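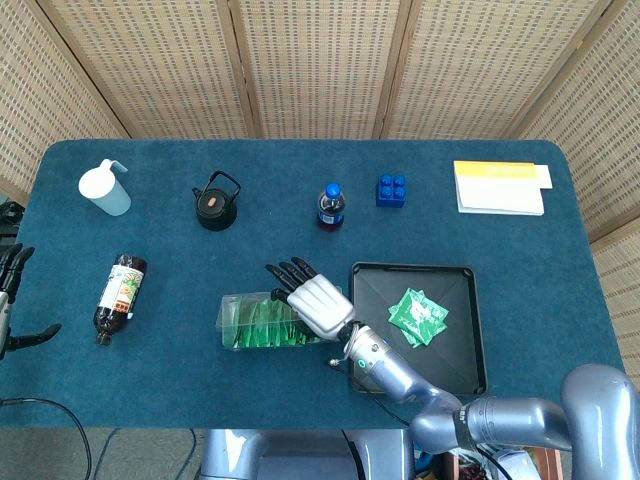

The woman who runs the secondhand shop on the main street in Stulledham has been pricing other people's belongings for most of her adult life, and she still gets a little shy when she's asked how she does it.

"I pick a thing up and I wait," she says, pouring tea for both of us in the back office. "If I start wondering who had it before me, then somebody else will wonder too, and it goes in the window."

Her parents opened the place as a hardware store, and the old nail drawers are still behind the counter, full now of buttons, keys and mismatched spoons. She took over when she was 50, after a long stretch in the accounts department at Lonine, and she admits the first winter was hard. January is a slow month in any small town, and she spent a good deal of it reading library books next to the heater.

What changed things was a house clearance out on the Vavura road. A family was moving away and wanted everything gone, and she came home with 60 boxes – far more than she had room for, and a few of them stayed in her kitchen until spring.

"My husband ate breakfast standing up," she says, laughing. "He was very good about it. He did ask, once or twice, whether I had a plan."

She had no plan, but she did open every box herself, and she still works that way. Letters and photographs go back to the family whenever she can find them. Chipped china goes to a neighbor who makes mosaics. Toys get washed and put on the low shelf by the door, where children can reach them, and she doesn't much mind if they play with them and leave them behind.

She closes at two in the afternoon these days, which her regulars grumble about, and spends the rest of the day sorting. I asked whether she ever keeps anything for herself, and she thought about it for quite a while.

"Two lamps and a bread bin," she said finally. "And the bread bin I'd sell, if the right person came in and was nice about it."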